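Virnura Bench

The Virnura Bench is a set of tabletop trials for comparing robot grippers, together with the arms, cameras and controllers that drive them. It was put together at the Skoltau workshop in Prosovby, where it is still kept up, and it has since been copied in a fair number of teaching labs and small engineering shops. Its purpose is modest and practical. A person choosing between one gripper and another usually has a page of numbers from each maker, giving stroke, force, weight and so forth, and very little idea of how either one will behave when it meets a soup plate. The bench tries to fill that gap with ordinary household things, handled in ordinary ways, again and again, until a pattern can be seen.

Background

The Skoltau workshop began as a repair shop for small industrial arms, and for many years its people tested grippers in the way most repair shops do, with steel blocks and turned cylinders. These are fine objects for finding a worn bearing. They are poor ones for learning whether a finger will slide off a wet glass or knock over whatever stands next to it. Customers who had bought equipment for kitchens, care homes and packing rooms kept returning with the same complaints, and the workshop slowly gathered a shelf of dishes, cups and baskets for trying things out after hours.

The shelf became a proper method one June, when the workshop was asked to compare 4 grippers for a single buyer and found that it had no fair way of doing so. The first written version of the trials was short and rather homespun, and it took its name from the storage room where the dishes were kept. Later versions added rules for lighting, camera placement and the order of tasks, and a companion scoring sheet known as the Steyn sheet, which many users have come to value more than the trials themselves.

Layout and objects

A bench can be laid out on any steady table that two arms can reach across from one side. The guide asks for a plain wall behind, where one can be had, so that the cameras have a quiet background to work against. It says nothing about which make of arm to use, and benches have been run with all sorts, old and new.
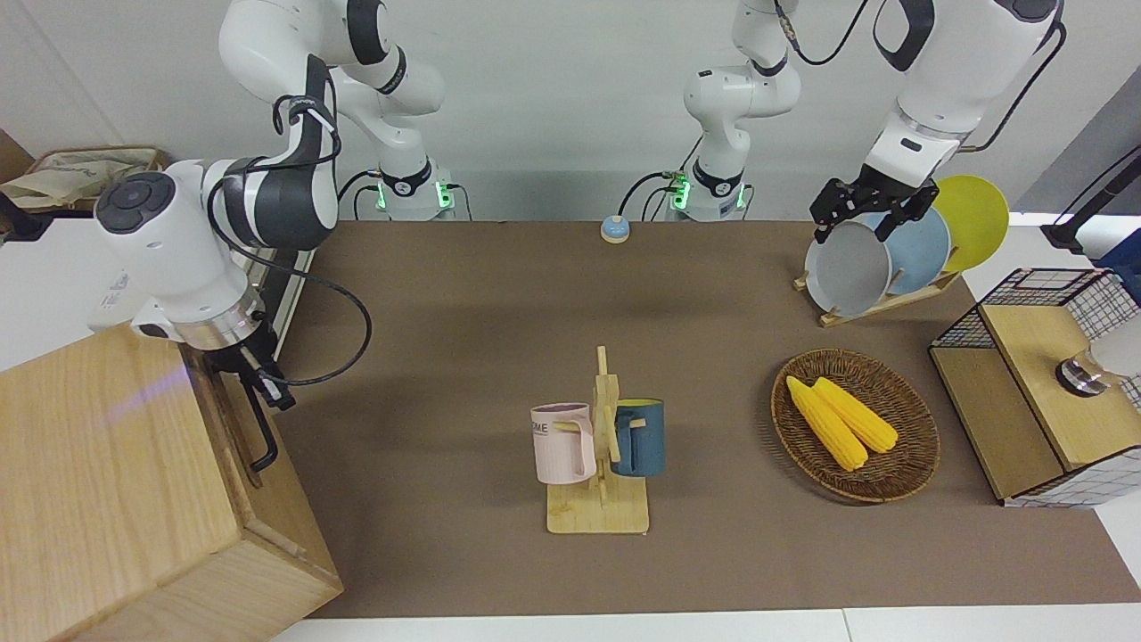

Grippers differ most in what they do at the edge of an object, and much of the bench is arranged to bring this out. Parallel jaws, which close toward each other in a straight line, are at their happiest with something thin and flat that is already standing up. A row of plates in a wooden dish rack suits them nicely in that respect, though the plates lean in their slots, and a jaw brought straight down over the front one has to allow for the tilt. Mugs hung on a tree ask for something else again. When one hangs from a left peg and another from a right peg, facing away from each other, a pair of arms can come at them from opposite sides, and the tester soon learns whether the wrist can turn far enough to lift a handle clear of its peg without dragging the whole stand along. Ears of corn lying side by side in a wicker tray are a kinder task to look at than to carry out, as the fingers must get down around one cob while leaving its neighbor in peace, and the curved side of a woven tray leaves little room for a bulky knuckle.

Users are free to change the objects, and most do, according to what their shop has on hand. The guide asks only that the same set be kept for every gripper in a comparison.

Procedure

Each gripper is mounted, weighed in software and given a short warm-up. The tasks are then run in a fixed order, with the objects put back on marked spots between attempts. A full comparison calls for 540 attempts per gripper, which sounds like a great many and feels like more, and most shops spread the work over several afternoons. An attempt is stopped after 30 seconds whether or not the object has been moved. A dropped object counts as a miss, and so does one that arrives where it should but has pushed something else out of place on the way.

Where cameras are being compared, the arm and gripper stay the same and only the view is changed. A camera fixed above or beside the table sees the whole layout but is apt to lose the fingertips behind a wrist or a loop of cable. A camera on the wrist sees the fingertips very well and has little notion of anything else. Many users end up wanting both. Controllers are compared in the same spirit, with position control and force control run one after the other through the same tasks.

The Steyn sheet

The Steyn sheet records each attempt on a single line, with room for a plain remark beside the score. The remarks have proved useful in ways that the scores alone are not. In the largest collection kept at Prosovby, which holds 1282 lines, the word "scraped" turns up beside a good many attempts that were marked as successes, and this led to a separate column for contact with the table or rack.

Reception

Teachers have been fond of the bench from the start, as it costs little and students take to it quickly. Engineers in larger firms have been cooler. Their usual objection is that results from two different shops can't safely be set side by side when each has chosen its own mugs and plates, and the guide's authors have granted the point. A boxed standard set has been discussed at Skoltau more than once. For the present the guide suggests that each shop publish the sizes and weights of its objects along with its scores.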